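Cleaning cloth

A cleaning cloth is a piece of fabric used to wipe, dry, dust or polish a surface. It is one of the oldest household tools still in daily use, and one of the most adaptable -- the same square of cotton can dry a glass in the morning and shine a tabletop by evening. Common kinds include the dishcloth, the dust cloth, the hand towel and the microfiber cloth.

Materials

Cotton is the classic choice. Its fibers soak up water readily, and it grows softer with washing. Linen dries quickly and leaves very little lint, a quality long prized for glassware. Microfiber, made from extremely fine synthetic threads, is wonderfully good at picking up dust and grease.
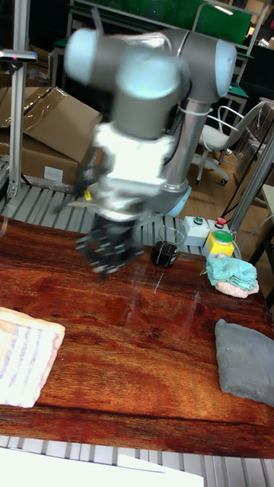 Folding is a small craft of its own. A cloth folded in half 2 times gives four layers and several clean faces, so the user can turn to a fresh one as each gets dirty. Folded cloths also stack well and are easy to tell apart by color or pattern, like the white towel with pink and lavender stripes and the gray cloth lying on the reddish-brown tabletop. A crumpled pile, such as the teal-green and pale pink cloths at the right, takes up more room but lets air reach more of the fabric.

Use on wood

Polished wood rewards a gentle hand. The usual advice is to wipe along the grain with a soft cloth, lift any grit before rubbing, and follow a damp cloth with a dry one. Dark liquids deserve special attention, as a spill left standing can work its way into seams and scratches. In her household handbook "The Ollum Linen Shelf", Sigrún Frandsen recommends keeping one cloth for liquids and another for polish, and devotes a delightful chapter to hemming them from worn bedsheets.

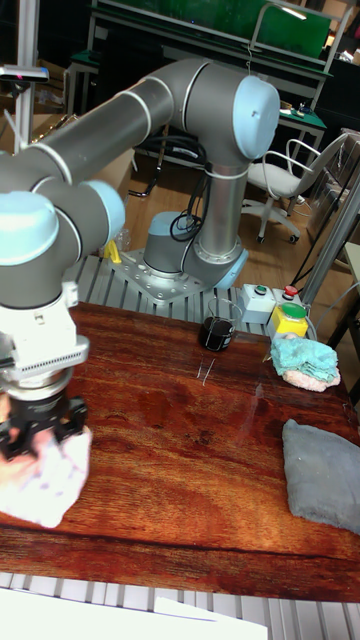
A pale pinkish-white cloth held over a wooden tabletop, with a glass beaker of dark liquid near the back edge.

Care

Cotton cloths stand up well to hot washing. Microfiber should be washed without fabric softener, which coats the threads and makes them less absorbent. Cloths used with oil-based finishes need extra care, as they can heat up on their own when bunched together; they should be spread flat outdoors to dry before disposal.

See also: Dish towel, Duster, Chamois leather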